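Flonon Simulator Guide
Section 6: Setting up and scoring the door task

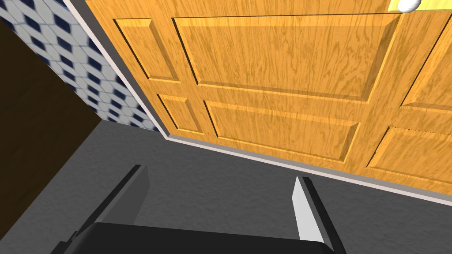

Why bother randomizing the doors, asks one reader of the previous edition, when the policy could be trained on one good door until it never misses? An earlier draft of this section did more or less that. The policy opened its one good door with great confidence and then treated every other door in the building as a wall. The reader is welcome to repeat the experiment, and step 4 tells you which setting to change.

This section covers the door task as used in the Orgate study, which tests whether a gripper policy trained only in simulation can cope with doors it has never met. It assumes you have finished Section 5 and that your robot loads without falling through the floor. If it falls through the floor, go back to Section 5.

Last revised Aug 17, 2020

6.1 What the task asks

The robot starts near a closed door. It has to find the knob, turn it, and open the door far enough to pass the success check. The policy gets the view from the gripper camera and the joint positions. It does not get the position of the knob, the swing direction, or any hints.

Each run of the task is called an episode. An episode ends when the door passes the check, when the step limit is reached, or when the robot has wedged itself somewhere the solver can't sort out. The last kind is logged as STUCK and counts as a failure, however artistic it looks in playback.

6.2 Before you start

You need:

The Flonon simulator, built with the contact patch from Section 3
The Orgate door set (1388 doors, each with its own geometry file)
The Holzer texture pack
A folder with write access, and a good deal more free disk space than you think

Note: The door set and the texture pack are versioned separately. If they don't match, the loader will say nothing and give you gray doors. A policy will train quite happily on gray doors. You will find out later.

6.3 Setting up the scene

1. Open the task file and set the scene type to DOOR.

2. Point the door path at the training folder. Leave the held-out folder alone. It has 135 doors in it, and they are for scoring only.

3. Set the texture source to the Holzer pack. Door, wall and floor textures are drawn separately, so the results will not always be in good taste. A paneled door in bright orange wood beside a wall of navy and gray geometric shapes is a perfectly valid draw. Do not remove combinations because you dislike them.

4. Set door sampling to PER_EPISODE. The other choice, FIXED, uses the same door every time and is meant for debugging. The reader mentioned earlier will want FIXED.

5. Set the start pose range. The study used the wide range, which lets the gripper begin low, tilted, or pointed somewhere unhelpful. With the narrow range the knob is nearly always in the middle of the camera view, and the policy learns to reach for the middle of the camera view.

6. Load one scene by hand and look at it. Check that the door sits in its frame, that the gripper is clear of the floor, and that both fingers show in the camera view.

7. Repeat step 6 with a few more seeds. One good scene means very little here.

Caution: Do not move the camera to get a nicer picture. Camera placement is part of the task. A run made with a moved camera can't be compared with anyone else's, including your own from yesterday.

6.4 Setting the contact values

Most wasted weeks on this task begin in this part.

1. Open the contact page and set the knob friction to RANDOM, using the range supplied with the door set.

2. Set the hinge damping to RANDOM as well.

3. Leave the finger pad stiffness at its default. Raising it gives a firmer grip and also, now and then, a door that leaves the building.

4. Turn on the latch. It is off by default, for reasons that go back further than the revision log.

Caution: With the latch off, the door opens at a push. Our first good result on this task came from such a run. The policy had learned to lean. It scored beautifully, and the knob might as well have been painted on. Always check the latch flag in the run header before you tell anyone your numbers.

6.5 Training

1. Start the run with the settings file from Section 4.

2. Watch the reward curve through the early part of training. A flat curve is normal. A curve that climbs at once is a reason to go and read 6.4 again.

3. Save a checkpoint at the intervals given in the settings file. Keep all of them until scoring is finished. The best checkpoint is often not the last one, and it is rarely the one you deleted to make room.

4. When training ends, freeze the policy and write down the seed.

Note: The reward has a small term for touching the knob and a large one for opening the door. If the small term is set too high, the policy will hold the knob until the step limit and appear to be content. Lower the term and train again. There is no way to talk it out of this once it has settled in.

6.6 Scoring

1. Switch the door path to the held-out folder.

2. Set the number of episodes to 400. This is the count used in the study, and shorter runs jump around too much to tell one method from another.

3. Turn off exploration noise. The simulator will not do this for you.

4. Run the scoring script and wait for the summary file.

5. Repeat with a second seed. Report both. If the 2 scores are far apart, report that too, even though it spoils the table.

An episode passes only if the knob was turned and the door then opened past the set angle. Doors that were pushed, shaken or startled open are logged as FORCED and do not pass.

6.7 What we found

Policies trained with PER_EPISODE sampling did clearly better on held-out doors than those trained with FIXED. That much was expected. Less expected was where the gain came from. When we randomized the shapes and kept a single texture, most of the gain remained. When we randomized the textures and kept a single shape, most of it went away. We had spent most of April on textures.

The wide start pose range slowed training badly and was worth it. Policies trained on the narrow range did fine until the knob was near the edge of the view, and then reached for whatever was in the middle, usually a panel.

We do not know how well any of this carries over to real doors. The Otham arm has been tried on one real door so far, and one door is the mistake described at the top of this section.

6.8 Common problems

The door is gray.
The texture pack doesn't match the door set. See 6.2.

The gripper starts inside the door.
The start pose range was edited by hand. Put back the supplied file.

The policy turns the knob and then stops.
Look at the step limit first. If it is high enough, the knob term in the reward is too large. See 6.5.

The score on held-out doors is higher than on training doors.
Check the door path. Then check the latch. If both are right, run it again with a new seed before celebrating.

The robot opens the door, goes through, and keeps going.
This counts as a pass. The scene has no far wall, and we have not yet agreed on who should add one.

Next: Section 7, Drawers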